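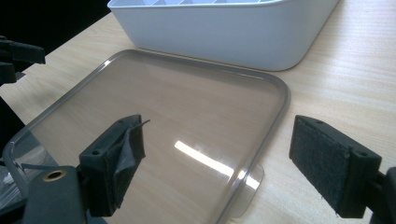
Collation notebook: Sidell, collected stories, Hesport text

August, entry begun 9:40
Despina Manole

Second pass on the 1898 printing against the manuscript fair copy. Control text is still the Filip copy. Working from the scans in the morning and from the volume itself after lunch, when the reading room lamp is free.

Status of the variant file: 1506 entries after merging Liviu's batch with mine. The merge kept both records wherever our lemmas differed by a punctuation mark, so the total is inflated. I have flagged the duplicates but not deleted any. Deletion waits until Mircea has looked at the sort order.

Accidentals. The compositor at Flavetti has a consistent habit of replacing Sidell's dash with a comma and closing up the space. This holds through the first two stories and then stops in the middle of "The Ferry Account," at the top of a new gathering. From there the dashes are kept and the commas are Sidell's own. I take this as a change of compositor. Supporting evidence: "gray" is spelled with an e before the break and with an a after it, and speech is indented differently. Against: the spelling of "to-morrow" does not change.

To do: check whether the break in "The Ferry Account" matches a change in the running headlines. Headlines were photographed in the spring but the set skips a gathering.

Substantives. Three readings worth a note in the apparatus:

"the salt house" MS, "the salt horse" 1898. Plain misreading. The s in the fair copy has a long tail and could be taken for part of an r. Emend.

"she did not answer him at once" MS, "she did not answer him" 1898. Could be authorial in proof. The shorter line avoids a widow on that page, so could equally be the printer. Leave as printed, record in apparatus.

"Tuft's lease" MS, "the lease" 1898. Tuft is cut everywhere in this story except once near the end, where he turns up with no introduction. Looks like an incomplete revision. Needs discussion.

Print run. The ledger gives 2000 sheets for the first gathering and does not repeat the figure for the rest. Earlier notes on the edition read this as the size of the run. It may include overs. I would not cite it in the introduction without that caution. Selvaraj Navaratnam has asked for the ledger page to be transcribed in full, with the cancelled lines, before we cite it at all. Agreed.

Paper. Stock changes at the same gathering as the dashes. Chain lines are closer together after it. I measured on leaf 38 and on its conjugate and got the same reading on both. This does not prove a new compositor but does suggest an interruption in the work.

Procedure change from today: enter the manuscript line number in column C, not in the comment. The comment field truncates on export and we lost several line references in the last batch. Liviu's older entries will need moving by hand. Use square brackets for editorial expansion and nothing else. I found angle brackets in use for deletions and for doubtful readings in the same story.

14:20. Back on the Tuft question. Read the whole story through in manuscript without the printed text open. Tuft's three passages are in a slightly different ink and one is on a pasted slip. My reading is that they were added late and then dropped in proof, with the last one overlooked. On that view the stray mention should be emended out. 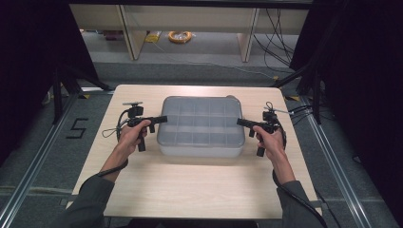 Cornel Oprea would keep it. His objection is that the pasted slip carries a correction in Sidell's hand that agrees with the printed wording of the final mention, so the author had that sentence in front of him at some stage and let it stand. He also thinks the ink difference is too slight to date anything by, and asks that the apparatus give all three passages in full whichever way we decide.

The point about the slip is fair and I had missed the correction. Changed my entry from "emend" to "query." Mircea Bălan to see the slip under raking light before the text is fixed.

Next: headlines, then the last story, starting at the second gathering.

Sidell Edition, Hesport | Contact the editors | © the contributors | Back to top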